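Flostonier: celebrity rumor and clarification texts

Data card, version 2
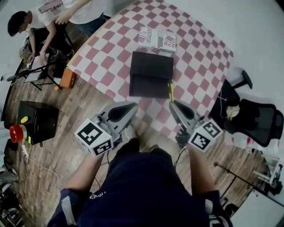

Flostonier is a small collection of short texts about entertainment gossip. Each entry has two parts: a post in which a rumor about a public person is told, and a later post in which the rumor is confirmed, denied or left open. I began to collect them for a course work and continued after the course was finished.

What is in the data

There are 600 pairs. All of them are in English, but many were written by people for whom English is the second language, so please do not be surprised by the grammar. I did not correct it. Spelling mistakes in the titles are also kept.

The texts come from three fan sites: Kellirdale, Enik and Hyun. Kellirdale gives 400 pairs, Enik and Hyun give 100 each. Kellirdale is mostly about television actors and their relationships. Enik writes about singers. Hyun is mixed, and its posts are much shorter, sometimes only one sentence.

Fields

- pair_id: a number, not continuous
- site: kellirdale, enik or hyun
- rumor_text: the first post
- reply_text: the second post
- topic: dating, breakup, wedding, feud, job, other
- outcome: confirmed, denied, open

The file is separated by tabs and saved in UTF-8. If you open it in a spreadsheet program, please choose UTF-8 by hand, or the names with accents will be broken.

How the labels were made

I read every pair and gave the labels alone. In February I read all the pairs a second time without looking at my first labels. In 53 pairs the outcome was different from the first time, mostly between "denied" and "open". When a star says "no comment" I use "open". When the manager denies it but the star stays silent, I also use "open". In version 1 this was "denied", so the two versions should not be mixed.

Known problems

The topic "feud" is used too widely. Some posts there are only about one person who stopped following another person on social media.

Reply posts on Hyun were often edited after publication, and I could save only the last form of the text.

The outcome tells what the second post says. It does not tell what is true in life. Please do not use the data to decide if some person is honest.

Names

Names of famous people were replaced by codes such as P1 and P2. The codes start again in every pair. Names of films and songs were left, therefore a reader who follows the news can still guess the person in some cases. If you find a private person in the data, write to me and I will remove the pair.

Use

Free for study and teaching. For other use, please ask first.

Last change: 12 Sep 2018

7 shares | 2 comments

Contact | © Flostonier | Back to top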